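Keeping Old Sheet Music at Home: Storage, Copying and Small Repairs
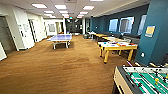
Most old sheet music found in a house is printed on cheap paper that was never meant to last. It turns brown, gets brittle along the fold and sheds corners every time it is opened. The first job is to get everything out of the piano bench and lay it flat somewhere you can work. A dining table is best. A long room with fluorescent panels in the ceiling, like a game room, gives you plenty of light for reading pencil marks, but the playing field of a foosball table is no place for paper, with all those rods across it. Put up a card table and cover it with a clean cotton sheet.

Sorting

Wash and dry your hands and leave off the hand cream. Sort by size first, then by condition. Composer and title can wait until the pieces are in folders. Sheet music comes in more sizes than you would expect, and small sheets slide around and get bent when they are stacked between big ones.

Check inside every piece for loose leaves. Popular songs were often sold as one folded sheet with a single leaf tucked in the middle, and that leaf goes missing or ends up in the wrong song. Match the plate number at the foot of each page. If the cover sheet says 2403 at the bottom and the loose leaf says something else, keep looking.

Cleaning

Brush each page with a soft, wide brush, working from the center fold out to the edges. A white vinyl eraser takes off most surface dirt in the margins. Stay away from pencil. Fingerings, breath marks and a teacher's notes are part of the piece, and they can't be put back. My own copy of "Korletey," a waltz for piano, has a whole second ending written in by hand above the staff.

Don't use water or bread crumbs.

Rusty staples should come out. Slide a thin piece of plastic under the legs on the inside, bend them up with a dull knife and lift the staple from the other side. If the piece needs to be held together again, sew it through the old holes with linen thread, 2 stitches, tied on the inside.

Tears

Never use clear office tape. It goes yellow, the glue creeps and the paper under it turns stiff. Use Japanese tissue and wheat starch paste. Tear the strip instead of cutting it, so it has a soft edge, brush on a thin coat of paste and lay it along the back of the tear. Cover with a piece of nonstick baking parchment, then blotter, then a heavy book. Leave it overnight.

Ekow Zakaria wrote in to ask about tape that is already there. If it has dried out and lifts by itself, take it off and leave the stain. If it still sticks, leave it alone or pay a paper conservator.

Copies for playing

Play from a copy and keep the original in its folder. Scan at 400 dpi in color, even for black print, as gray scans lose faint pencil. For handwritten music, darken the scan a little before printing and check that the staff lines haven't broken up. Print on 80 lb. text paper if your printer will take it. It stands up on the music rack and doesn't show the notes on the other side.

Older photocopies fade or stick to plastic sleeves. Copy them again now, and write on the back where the first copy came from.

Storage

Acid-free folders, one piece to a folder, flat in a box. A box of 200 sheets is heavy enough. Store it in a closet on an inside wall, off the floor. Attics and basements are both bad. Label the folder in pencil before you put the music in it.

Look through the boxes every October for silverfish and damp.

Questions about bound volumes go to Ohemaa Adjei, who handles that page.

Updated January 30, 2023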